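# Teaching a gripper to unplug things, one cable at a time

I spent most of an August afternoon with the cable group at Tanui, and I came away with a page of notes and a new respect for anyone who takes old computers apart for a living. Their new result is out this month, and I think it's a fun one!

The project is called Witik, and the question behind it is pretty plain. If you want a robot to help strip down old desktop PCs, how does it learn to get hold of a cable when there are five other cables lying on top of it? Screws stay where you left them. Cables flop around, they hide behind each other, and the flat ones twist when you pull.

What the group did was skip the overhead camera completely. Everything the policy knows comes from a small camera down at the wrist, so it sees what the fingers are about to touch and not much else. I figured that would be a handicap (I said so, a bit too loudly), but Musyoka Kimaro pulled up the numbers and I had to take it back. They collected 717 demonstrations of people guiding the gripper to a connector, then trained on only 400 of them, picked so that the awkward approach angles showed up as often as the easy ones. The smaller, better mixed set beat the full one. On their toughest test, with cables crossing over the drive area, the failure rate dropped by about a third.

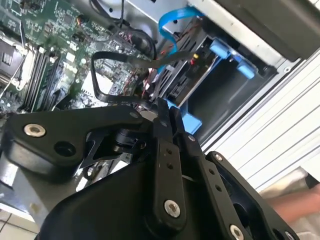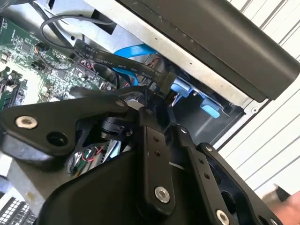

*Jabari Laizer*

The blue SATA cable turned into my favorite part of the visit. It's easy to spot against all that gray metal and green board, and you'd think the policy would love it. Early versions loved it way too much – they went for the blue cable even when the job was the flat black one. Kimaro's fix was to give the model a short clip of the target connector before each try, 4 frames and no more, and let it compare as it moved in. Longer clips didn't help, and they slowed everything down.

The other trick is about when to stop. The group calls it a "second look": if the view from the wrist changes more than expected on the way in, the arm backs up by 40 millimeters and plans again. It sounds fussy, and on video it looks a little like somebody patting their pockets for keys. But it cut down a lot on the pulls where the wrong cable came along for the ride, and those are the ones that can damage a board.

There are limits, and the group was happy to list them for me. So far it's desktop cases only. Laptops are off the table because the connectors are too small for these fingers. Locking clips are still hit or miss, and power connectors need more force than the group wants to use for now.

Next up is a set of trials with Molau, a refurbishing shop that handles mostly office machines, where the cases will come in whatever shape they come in. Kimaro wants to see how the method does with dust and zip ties (zip ties came up a lot). The training set will be shared under the name Sirkik once the labels have been checked, and I've asked for a return visit when the Molau trials get going.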